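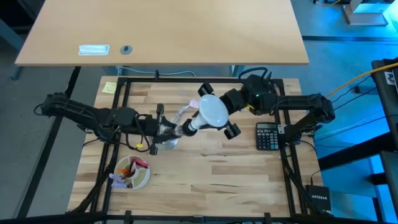
Slide 3 – Two-arm insertion, task setup

Left gripper holds the clear container, right gripper holds the LED bulb. Both arms are mounted on the same black frame, one per side. The calculator and the sectioned container stay on the table as distractors. Say this early, as people ask.

Point out that neither object is clamped. Pose error from both arms adds up at the point where they meet.

Slide 4 – Method

Majimbun policy, trained on 343 teleoperated demonstrations recorded at Fleseden. Actions are predicted in chunks of 36 steps. Baseline is Osivov, same data, same chunk length, but each arm has its own action head. Ours uses one joint head for both arms.

Do not go into the loss here. It is in the backup slides.

Slide 5 – Result

The joint head does better on the final approach. No clear gain on the grasp itself – be plain about that. Most remaining failures are tilt errors on the bulb side. Transparent objects are still hard for the depth estimate, so we dropped depth and used colour only.

Slide 6 – Limits and next steps

One table, one lighting setup, 2 object pairs. The Mundex controller adds a delay that we have measured but not yet modelled. Repeat runs with a second table are planned for June.

Pause for questions before the backup slides.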